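Two controllers, one tangle

I have spent most of my free evenings this month swapping controllers on the two-arm cell, and people keep asking which one I prefer, so I'm writing it up here before I forget the details.

The arms stayed the same throughout. So did the grippers, plain two-finger ones from Quispe. What changed was the box driving them. The first was the Flostero, which I have used for over a year. The second was the Driltton, which arrived on a Tuesday and took me until the weekend to set up, mostly down to its installer wanting an older version of everything.

On paper the Driltton is quicker. It closes its loop at 300 Hz and the Flostero manages 200. For picking up one cloth and dropping it in a basket I couldn't tell them apart. Both did the job, both missed when the cloth was lying very flat, and in both cases the answer was to press the fingers down a bit harder before closing.

Wires are where they part company. A gripper that goes into a heap of cable nearly always gets hold of more than one strand, and then it matters how the arm behaves when the load starts pulling back. The Flostero carries on to its target and drags the heap along. The Driltton gives a little, and you can set how much. I settled on 21 on its scale, which has no units that I could find in the manual. Any lower and the arm sagged on the way up.

Logging is better on the Flostero. I have 714 grasps saved from it in one tidy file. The Driltton starts a new file each time you stop the arms, and I had to write a script to join them. 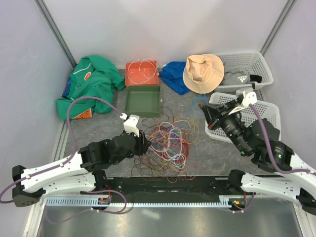 Left arm into the wires, right arm held up over the front basket: I used that split for most of the cable tests. The clothes stayed in for the cloth runs.

Clorkstead left a comment on my last post saying that the give in the Driltton is only worth having with soft fingertips, and that with hard ones the strands slide out before the arm has time to react. I haven't tried hard tips on it yet. I have a set in the drawer and will fit them next, left arm first, with the setting kept at 21.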